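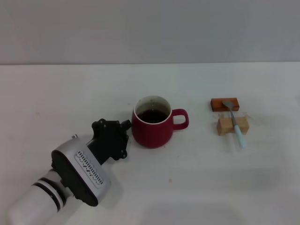
A red mug on a white table.

The Omville Reading Fellowship is pleased to share its spring list of books for prayer and reflection. The posts that follow give the titles, the order of reading and the meeting arrangements. (1/9)

The list was chosen by Toàn Lý and Loan Lý, who have led the Fellowship's evening group for six years. Members sent in 102 suggestions. Twelve were kept, and five of those will be read together. The others are for reading at home. (2/9)

We begin with "The Lamp at Hoditz," a short book of letters from a country pastor to his sister. The letters are plain and often deal with weather, debts and sick neighbors. Readers are asked to take one letter a day and to leave the preface until the end. (3/9)

The second title is "Psalms for the Night Shift." It was written by a hospital chaplain and can be opened at any page. Please note that the large-print edition leaves out the final chapter – copies of that chapter are kept at the front desk. (4/9)

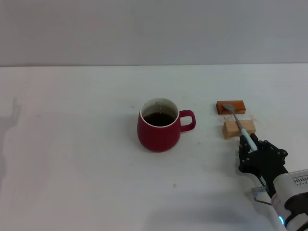

Omville, 28/02/2019

The Fellowship confirms that the first meeting will take place in March, in the upper room of the Brunance Street chapel. The side door will be open half an hour before the reading begins. The elevator is working again. (5/9)

Third on the list is "Châu's Garden," a memoir of a grandmother's faith told through the vegetables she grew. Loan Lý will read the opening pages aloud in Vietnamese and then in English. Members who wish to read a passage in another language should write to the office before the meeting. (6/9)

The fourth and fifth books are collections of poems, "Small Bread" and "A Field Left Standing." Both are out of print. The Fellowship holds nearly enough copies for the group, and members are asked to share where they can. Please do not mark the pages, even in pencil. (7/9)

Several members asked why no commentaries were chosen this year. Toàn Lý replies that the group spent all of last year on commentaries and that many readers asked for a slower season. A separate study list will be issued in the fall. (8/9)

Borrowed books may be kept until the last meeting on the list. Those returning titles from the winter season should place them in the gray box by the chapel office, with the name slip still inside the cover. (9/9)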